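Section 7: Hand Faults and Failed Handovers

7.1 When to use this section

Use this section when the Skirnitz hand stops during a task, drops an object, closes on nothing, or refuses to let go. It applies to both left and right hands with the Dindier controller. For arm faults, go to Section 8. For power and battery faults, go to Section 9.

Most hand stops fall under one of three codes:

H-11 Finger position does not match command
H-14 Contact reported with no object expected
H-17 Release not completed in the time allowed

The code appears in the top line of the Davumer panel. Write it down before you clear anything. Clearing the fault also erases the finger positions held at the moment of the stop.

CAUTION: A stopped hand is not a safe hand. After an H-17 the finger motors stay powered and can hold their last grip force. Keep your own fingers out of the space between the robot's fingers and its palm until you have completed 7.2.

7.2 Making the hand safe

1. Press the red stop button on the cell or on the handheld pendant.
2. Wait for the status light on the controller to change from green to steady amber. If the light blinks, do not touch the hand. Go to 7.7.
3. Support any object still in the grip. Hold it by a part the robot is not touching.
4. On the panel, open Hand, then Service, then Relax Fingers.
5. Confirm with the key switch. The fingers go slack one at a time, starting with the little finger. The thumb goes last.
6. Take the object away.
7. Turn the key switch to Lock and remove the key. The person working on the hand keeps the key.

Do not pull an object out of a powered grip. Pulling sideways can bend the linkage at the base of the finger, and a bent linkage will pass the power-up test and then fail under load.

7.3 Fault H-11: Finger position does not match command

The controller compares the commanded position of each joint with the measured position. If the two differ by more than 40 counts for longer than the filter time, the hand stops.

Check these items in order:

1. Look for anything caught in the joints. Tape, thread and packing film are the usual causes. Remove them with plastic tweezers.
2. Move each finger by hand through its full travel. It should move evenly and return partway when released. A finger that catches at the same point each time has a damaged linkage and must be replaced.
3. Check the joint screws for looseness. Tighten with the driver supplied in the kit. Do not use a power driver.
4. Check the connector at the wrist. Push until it clicks, then tug the collar lightly.
5. Run Finger Home from the Service menu.

If H-11 comes back on the same finger within 100 cycles, stop using the hand and send it for repair.

Note: Protective sleeves and wraps must stop below the lowest moving joint. A wrap that rides up will not always trip H-11 right away. It may add just enough drag to make the finger slow, and the first sign is then a dropped object.

7.4 Fault H-14: Contact reported with no object expected

The fingertip sensors report contact before the hand has reached the planned grasp position. Either something is really there, or the sensor zero has drifted.

1. Make the hand safe as described in 7.2.
2. Wipe each fingertip with a dry lint-free cloth. Do not use alcohol on the tips.
3. With nothing touching the hand, open Hand, then Sensors. Read the raw value for each tip.
4. A healthy tip reads below 100 at rest. If one reads higher, run Zero Sensors and read it again.
5. If the value climbs again while the hand is still, replace the fingertip.

CAUTION: Never run Zero Sensors while the hand is holding or touching anything. The controller will take the present load as zero and will squeeze harder on the next grasp to make up for it. This was the cause of the crushed tray recorded at the Henriques site in March, and firmware 1196 and later will ask you to confirm that the hand is clear. Confirming without looking defeats the check.

7.5 Fault H-17: Release not completed in the time allowed

After a release command the hand has 3000 milliseconds to open and for all contact signals to drop. If any fingertip still reports contact at the end of that time, the hand holds position and shows H-17.

This fault is most common with thin, flat items such as cards and sleeves. A card can stay against one fingertip after the others have let go. The sensor then reports a true contact, and the controller cannot tell that the object is already in someone else's hand.

1. Read the contact list on the panel. It shows which fingertip has not cleared.
2. Make the hand safe and take the object away.
3. Check the tip for adhesive residue or a torn skin.
4. Check the release direction in the task file. For flat items the fingers must open away from the face of the item. Sliding along the face is not enough.
5. Repeat the handover using the test in 7.6.

Do not extend the release time to get rid of the fault. A longer time only delays the stop and leaves a person holding on to an object that the robot may still be gripping.

7.6 Handover test with a flat card

Carry out this test after any H-14 or H-17, and after replacing a fingertip. Use a stiff card with rounded corners and no sharp edges. One person holds the card and a second person stays at the stop button for the whole test.

1. Return the key to the panel and select Reduced Force.
2. Stand to the side of the hand, with your hair and sleeves clear of the joints.
3. Hold the card by its upper edge or a top corner and bring it toward the fingers.
4. Let one fingertip touch the printed face.
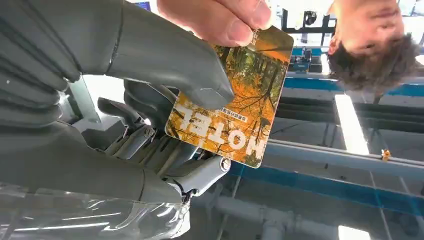

5. Keep the card still and read the panel. The touching finger should show contact and the other tips should show none.
6. Move the card away. The contact signal should drop at once.
7. Repeat for each finger, then for the thumb.
8. Start the Card Grasp routine. When the fingers have closed, take hold of the card near its top and send the release command from the pendant.
9. Wait for the panel to show Released before you lift the card away.

If a fingertip shows contact when the card is clear of it, go back to 7.4. If the fingers close before you start the routine in step 8, press the stop button, lock the controller and do not repeat the test.

7.7 Blinking amber light

A blinking amber light means the controller has received the stop signal but cannot confirm that the finger motors are off. Treat the hand as live.

1. Keep everyone outside the marked area.
2. Turn off the main switch on the controller cabinet.
3. Wait until all lights on the controller are out.
4. Attach a lockout tag with your name and the fault code.
5. Report the fault to the service desk, for the attention of Teresa Bragança.

Do not switch the power back on to see if the light clears. The service desk will ask for the fault code, the firmware version, the serial number on the wrist plate and the name of the task that was running.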